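Emon bench arm: tip height drifting after rod swap
Ticket 151
Status: monitoring
Location: Iltham workshop, pushing bench
Opened by: bench maintainer

Okay, opening this one properly because I've been keeping it on sticky notes and the sticky notes are losing.

Quick version for anybody landing here from the search: the arm on the pushing bench (we call it Emon, it's on the label of the controller so don't blame me) started running the rod too high over the board. A push that should catch a block square on its side was catching the top edge instead, and the block would tip over. The shorter blocks were getting missed altogether. It started the week after I changed the rod in March, so I had a pretty good idea whose fault it was going to be.

What I saw first

Everything homed fine. No faults on the pendant, no warnings in the controller log, joints all reporting happy numbers. I'd run the touch-off in the morning, set the clearance between the tip and the wood, and it'd be lovely. Then by mid-afternoon the script would be stopping with "no contact" on pushes that had worked all morning. If I redid the touch-off, it'd be good again for a couple of hours and then start creeping.

The creep was always the same direction, up and away from the board. That bugged me, because if a rod is slipping in its clamp you'd expect it to slide down with gravity. Keep that in mind, it cost me two evenings.

Things I tried that did nothing

Re-homed the arm cold and re-homed it warm. Same pose both times as far as I could measure.

Swapped the tool offset file back to the one from before the rod change. Worse, obviously, the new rod is a different length. I knew that. I did it anyway at the end of a long day and then had to explain to myself why the tip was pressing into the maple.

Checked the payload setting. It was still set for the old tool, so I fixed it. Good thing to fix! Didn't change the creep one bit.

Turned the speed down. Fewer tipped blocks, same creep, twice as long to find out. Put the speed back.

Checked the board

I really wanted it to be the board. We'd had it off the pegboard to clean under it, and I figured one corner wasn't sitting down. So I got the feeler gauges out and went around the edges with the front bolts done up. The near left corner had a gap I could get the thinnest gauge under. Loosened both front bolts, vacuumed out the pegboard holes (the amount of crud in there, wow), set the board back down and snugged them up evenly. Gap gone.

So that was a real problem and I'm glad I found it, but it wasn't THE problem. Next afternoon, same creep.

While I was at it I went over the glue seams with a straightedge in case the wood had cupped over the winter. It's flat. I was a bit disappointed, to be honest, I'd already picked out a new board in my head.

Then the clamp

Should have been step one. The rod goes up into the collar, the collar squeezes, and there's a screw that does the squeezing. I'd put a paint-pen witness line across the rod and collar when I did the swap, and the line still matched up, so I'd written the clamp off. What I hadn't marked was the collar against the metal housing it wraps around. Put a line there too, ran the bench through a full afternoon, and there it was, the two halves of the line were no longer meeting. The whole collar was walking up the housing and taking the rod with it.

Makes sense once you think about it. Every time the tip bumps the wood during touch-off it gives the collar a little shove upward, and we do a lot of touch-offs. Gravity never stood a chance.
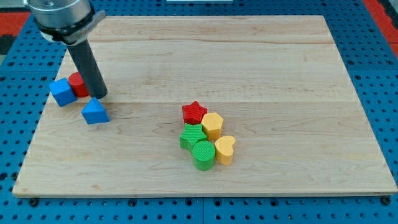
Page last changed: May 28, 2019

Rod set over the bare wood beside the red cylinder, with the usual Hermans layout out: the blue cube and prism up near the tip, and the other five bunched together a bit right of centre. I like checking at this spot because a rod that's set too high shows up straight away on the pieces around it, and you can get a light and a gauge in there without bumping the bunch.

The fix

1. Park the arm high, e-stop in. Please do put the e-stop in, the collar comes free faster than you'd think and your fingers are right there.

2. Back the clamp screw off and slide the collar and rod off together. Watch for them dropping, the rod is heavier than it looks.

3. Clean the outside of the housing and the inside of the collar with isopropyl. There was a greasy film on both. My guess is it came off the new collar, it showed up in a little bag that was oily inside and I just wiped it on my sleeve and fitted it. Lesson learned.

4. Let everything dry, refit, push the collar right up until it stops, and do the screw up with the torque driver. I used the figure on the card taped inside the cabinet door. Last time I went by feel, and my feel is apparently not very good.

5. Two witness lines: rod to collar and collar to housing. Both of them! If you only do the one you'll be writing your own ticket.

6. Redo the touch-off at slow speed, bringing it down from above. Save the offset under a new name and leave the old file alone, so we can go back and compare.

Also changed in the script

The touch-off routine was coming down onto the wood harder than it needed to. I dropped the contact threshold and added a slow final approach. It takes a few seconds longer per touch-off, which I can live with. The change is in the Grollis branch for now and I'll merge it after the soak run. If you're running the bench off the main branch you still have the old stompy version, so either switch over or go easy on the touch-offs.

Soak run

Left it going for 72 hours over a long weekend, normal push routine, with a touch-off at the start of every batch. 151 touch-offs in the log by the end (yes, same as the ticket number, it made me laugh too). Both witness lines still met when I came in. Height at the check spot matched the number I'd written down on the way out the door, as close as I can read the gauge anyway.

There were 11 stops in the log and I went through every one. Nine were blocks that had ended up too near the edge of the board for the script to want to go after them, so that's the limits doing their job. The other two were vision losing track of a star. The red and the green stars both do it when they're shoved up against something else, it's a known gripe and there's a separate ticket for it. None of them were height.

Still open

I don't love that the only thing stopping this collar from walking is one screw. A pin or a shoulder would be better. I've had a look at the housing and there's a small screw hole on the rounded face we might be able to use, but I haven't checked the thread or what's behind it, so nobody go poking a bolt in there until I have.

Spare rod: we've got none. The one on the arm is it. I'll cut another from the same stock next time the saw's free and mark the length on it.

The check spot isn't written down anywhere besides here. I'll add it to the morning sheet.

What to do if it comes back

Look at the witness lines before you touch anything else. If the collar line has opened up, stop the bench and redo steps 1 to 6. If both lines are fine and the height's still off, check the front corners of the board with the thin gauge, then the payload setting, in that order. Don't just redo the touch-off and carry on, I did that for a week and all it does is hide the thing from you (and, with the old script, shove the collar up a bit further each time).

Leaving this on monitoring for another couple of weeks. If you're on the bench and you see a "no contact" stop, drop the time and the batch number in the comments underneath, even if it cleared by itself.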